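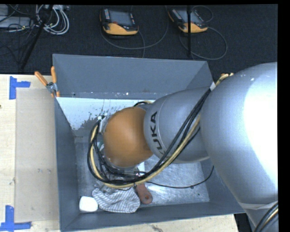 The slow arm of Grustbridge

On Thursday evenings the shared workshop in Grustbridge is warm and a little crowded. Diệp Kim and Rajkumari Rastogi have been busy with their KUKA arm since May, and they have paid 724 euros so far, mostly for cables, connectors and one replacement pendant.

The project has the name Platar. Its aim is modest: the arm should take one thing out of a grey bin and put it on the table, always in the same place. Blue tape on the wood marks the corners. "Without tape we argue every week where is the zero," says Rastogi.

The cables gave them more trouble than the program. The bundle must follow every turn of the wrist, and in the first version it was too short. Kim made it again with a wide loop – she prefers a loop that looks ugly to a connector that breaks. The bin is held with a spring clamp with orange handles, the same kind that Doina Todorova uses for her chairs at the next bench.

Soft things are still difficult. A striped cloth changes its shape after each try, and in their notebook there are 346 tries with cloth only. The best evening had 43 good ones.

Next they want to rewrite the approach path, which Tín Dương finds too careful. Kim does not agree. She has set the speed low and she will keep it low until summer.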